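Packaging and Everyday Design, Spring Term
Handout 5: The Single-Serve Sachet
Thursday, March 12, 2026

Welcome back! Last week we finished rigid containers, and I promised you something smaller and stranger. Today belongs to the sachet, the flat sealed packet that holds one portion of sauce, snack, shampoo, coffee or soup base. I love these things. I have a drawer of them at home and most of this handout came out of emptying it onto a table.

Before you read on, get your own sachet out of your bag (you were asked to bring one, and a ketchup packet from lunch counts!). Keep it next to you. Don't open it yet.

1. What the packet has to do

A sachet is film folded or laid face to face and sealed at the edges. Inside that seal it has to keep moisture where it belongs, keep air and light out if the food needs it, and survive being squashed under other packets in a carton. Then, after all that toughness, a person with slightly greasy fingers has to be able to tear it. Those two demands fight each other all the way through the design, and you can usually find the spot where the designer settled the argument. Look for a notch, a row of tiny teeth, or a printed dotted line.

Feel the seal on yours with a fingernail. Is it ribbed or smooth? How wide is it? On our Grerholm instant soup packets the seal is so wide that it eats up a big share of the front, and the artwork has to live with that.

2. Reading the front

Most shoppers give a small packet a glance, and a glance is tiny. So the front gets divided up very fast into jobs: who made it, what it is, why you'd want it. With practice you can spot those jobs even in a language you don't read, which makes a terrific exercise. The sachet for today's session has its brand in white Chinese characters on a dark green band, with much bigger brushed lettering underneath, and a bowl of brown sauce doing a lot of the persuading.

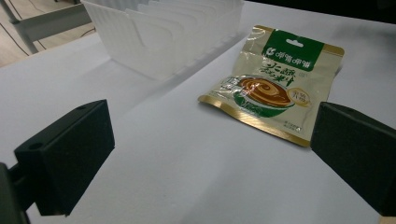 Notice how the green keeps coming back, in the band, the lettering and the bowl, while the gold keeps to the shiny border and a small round badge. Two strong colors on a pale ground is an old recipe and it still works beautifully. The lettering runs on a diagonal too, and on a small flat shape a slant brings in a surprising amount of energy.

Leila disagrees about gold, and told the Tuesday group that metallic borders have been used on so many food packets that she reads them as ordinary now, even a bit dated. Fair point! Gold means different things on different shelves. Bring your view to the discussion, and bring a packet that supports it.

3. The hang slot

Small detail, big consequences. A slot near the top lets a packet hang on a peg, so it can face the shopper in a shop with no shelf space to spare. It also takes a bite out of the area you had for the brand. Some designers leave a blank patch for it and others print straight up to the edge of the hole. Compare the Heseo and Pyo samples in the tray and see which approach bothers you less.

4. Shine and wrinkles

Screens lie about sachets. Your layout is perfectly flat and evenly lit, and then the real packet has lumps in it, it creases at the ends, and a ceiling light puts a bright streak straight across your lovely lettering. Always print a proof, wrap it around something lumpy, and carry it under a few different lamps. Small text suffers most.

5. Workshop task

Work in pairs. Your product is a savory sauce for the Tanix range, one portion, flat packet, 155 mm tall. You may use two colors plus a metallic. Include a brand area, a product name, one illustration, a hang slot and a block for the small print. Draw it at full size by hand first, please, no laptops for the first half hour.

Then tape your drawing to the wall, walk back to the door and look again. Change whatever vanished.

Hand in the drawing, one revised version, and 300 words on what you moved and why. Work goes in tray 14 outside the studio. Final packets get made up in May, on real film, with the heat sealer, and I can't wait.

For next week: save every sachet you open, rinse it, dry it flat, and bring the lot.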